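Do you oil the hinges or leave them alone? (Lonley sideboard, sticky door)
Home & Furniture > Repairs

mondal_j
Hello all! Long-time reader, and I finally have something to ask. The big lower door on my Lonley cabinet has started to groan every time I open it, and by December I'll have a house full of in-laws hearing it at 2 in the morning.
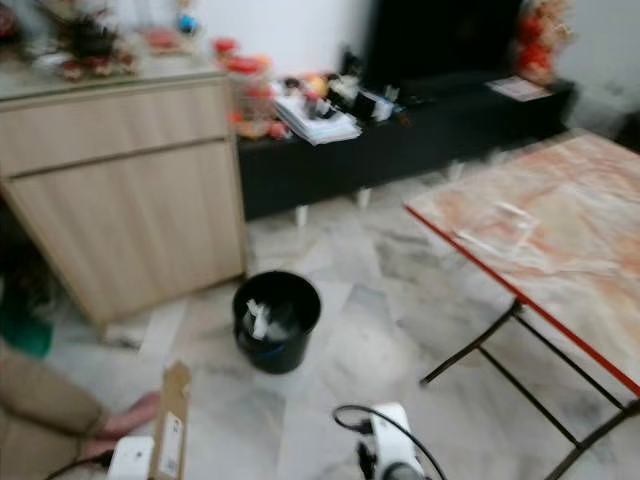

The cabinet, with the low black console next to it.

My mother swears by cooking oil (she swears by cooking oil for everything, bless her). Is that crazy? – Jamila

pinecone303
Please don't, Jamila! Cooking oil goes gummy and you'll have a worse noise by spring. I use Drindent dry spray, one tiny puff per hinge, then open and close the door a bunch of times and wipe off the extra.

old_van_dusen
I'll have to disagree with my friend pinecone. Nine times out of ten it's a loose screw. Snug them all up first, and check that the door isn't rubbing at the bottom. I've been fixing doors for over 90 neighbors and cousins and I hardly ever reach for a can.

pinecone303
Well, mine were tight as a drum and still squeaked, so there!

clelosero_fan
Candle wax on the pin. Cheap, and smells nice too.

mondal_j
You're all so kind. Screwdriver first, then, and I'll pick up the spray if it's still complaining. Mom has been told about the oil and is not convinced.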